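课程资料 > 家居收纳基础 > 教材正文 > 第2章

分类：生活技能 / 餐厨收纳 / 试读章节

第2章 往上放：立杆式杯架和它脚下的那张桌子

上一章我们把抽屉翻了个底朝天，这一章轻松一点，讲杯子。

先说我自己的事。我刚搬到Irnar那会儿，租的房子厨房特别窄，台面上放了砧板和水壶就没什么地方了，可我偏偏爱买杯子！一共14只，全摞在窗台上，每天早上想喝口水，先得把上面那只挪开，再把下面那只抽出来，心惊胆战的。后来在Rakdale的旧货集市上看见一个木头杯架，一根立杆，几根短短的挂杆朝不同方向伸出来，像棵小树（英文里也真叫它mug tree），我当场就抱回家了。

抱回家才发现，我把事情想简单了。14只杯子哪里挂得下？挂了一半就开始晃，有一只Groen的厚瓷杯，沉得很，挂在哪边，架子就往哪边歪。我那时候不懂，还跟朋友抱怨买到了次品，现在想想挺不好意思的，架子没毛病，是我挂得不对。

所以这一章要讲的东西，都是从那个歪架子开始的。我们会碰到三个词，先混个脸熟：

底座：架子贴着桌面的那一块。底座越宽，架子站得越稳，可占的桌面也越大，这里头有个取舍，2.1节细讲。

立杆：中间竖着的那根。高的立杆能让杯子挂得错开，矮的立杆重心低，放在小孩够得着的地方更让人放心。

挂杆：从立杆上斜着伸出来的短杆。挂杆要微微上翘，杯把才不容易滑下来。挑的时候用手指轻轻往外拨一下，松的就别买了。

挂杯子的顺序也有讲究，口诀很土：先重后轻，左一只右一只。重的挂下面，挂完一只，下一只就挂到对面去。取的时候反过来。你别嫌啰嗦，我教过的班里总有人一口气把同一边挂满，然后眼睁睁看着架子倒下去。

再说桌子。很多人只顾着挑架子，忘了架子要站在什么上面。我个人偏爱圆的矮桌，人从哪个方向走过来都能伸手，不用绕。圆桌还有一个好处，没有桌角，屋子里人来人往的时候少磕几块青。缺点也有：靠不了墙，桌边的弧线那一圈放不稳东西，架子尽量往中间放，给手留出余地。桌面颜色深浅倒无所谓，木架子是浅色的，配什么都不难看。

要是你身边还没有杯架，先认一认立杆的样子：

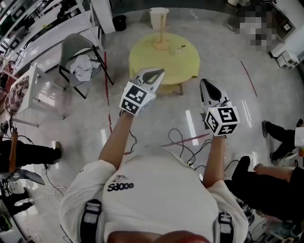
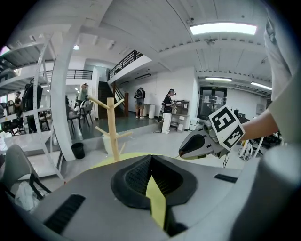
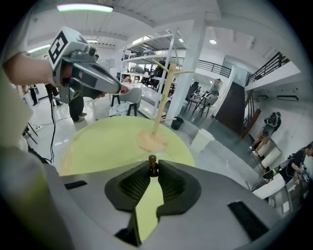 好，认得了，我们就动手。本章的练习不花钱，家里没有杯架的，拿一只带把的空杯子和一根晾衣架也能体会到“偏重”是怎么回事：杯子挂在晾衣架一头，看它往哪边沉，再在另一头挂一只差不多重的，看它回不回得来。做完把结果写进练习本，两三行就够，别写成论文。

还要写一张“杯子清单”。把家里所有的杯子搬到桌上，天天用的放一边，逢年过节才用的放另一边，磕了口子的单独拿出来（我知道你舍不得，我也舍不得，先放着，第4章再说）。天天用的那些才有资格上架子，其余的回柜子里去。我当年那14只，最后上架的也没几只。

课本配套的Kerora练习册里有一张空白表格，可以直接填，不想填表的自己画也行。填好以后，翻到2.1节，我们从底座讲起。

读者评论

小满的厨房：先重后轻这个口诀记住了，我一直是反着挂的，难怪老晃……

不吃香菜：圆桌靠不了墙真的说到我心里了，我家那张现在就站在过道里，谁走过都要侧身。

二楼靠窗：请问挂杆是活动的那种能买吗？正文里好像没提。

阿杯：搬出来一看，磕口子的比好的还多，等第4章。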